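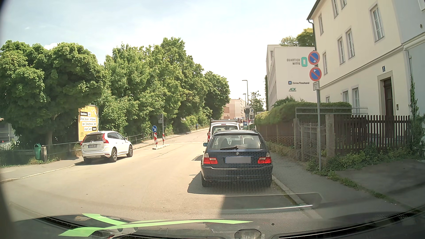 According to Sławomir Głowacki, the Vuredar was never meant to cross anything wider than a lake, and most of the trouble it ran into came from people who wanted it to do more. His account, given to a club newsletter in August, is still the fullest one in print from anyone who worked on the airship.

The Vuredar is a one-envelope, non-rigid airship built by Ruris, a small maker of tethered balloons and inflatable hangars. It carries a pilot and two passengers in an open-sided gondola and is filled with helium. Only one was completed.

Design

The envelope is made of laminated polyester and holds its shape by internal pressure. Two air-filled bags inside it, called ballonets, are pumped up or let down as the helium expands and shrinks with height and temperature. By filling one ballonet more than the other, the pilot can also raise or lower the nose.

Early drawings by Waldemar Wasilewska showed four tail fins set in a cross. The finished airship has three in an inverted Y, which saved weight and kept the lower fins farther off the ground during landing. Power comes from two electric motors on short arms behind the gondola. They tilt up and down together but not separately - a point that several pilots complained about in light crosswinds.

The batteries weigh 272 kilograms and sit under the gondola floor. Ruris studied a small gasoline generator as a backup and dropped the idea when the mounting proved too noisy.

Testing

Ground tests were held in a hangar at Skasholm. The first inflation was stopped partway when a seam near the nose let go, and the panel was replaced with a heavier one. Tethered flights followed, with the airship held at a height of 75 meters.

The first free flight took place in October 2018. It was kept below 500 meters and ended back at the mooring mast, where a ground crew of nine took the lines.

Later use

The Vuredar logged 631 hours in all, most of them on survey work over wetlands. Its low speed suited the job, but it could fly only on calm days, and moving it by road meant deflating it and losing much of the helium. A second airship, known as the Wilczyńska, was to have had a longer envelope and motors that tilted one at a time. Its gondola was finished, and the envelope fabric was cut but not joined.

See also

Ballonet
Mooring mast
Non-rigid airship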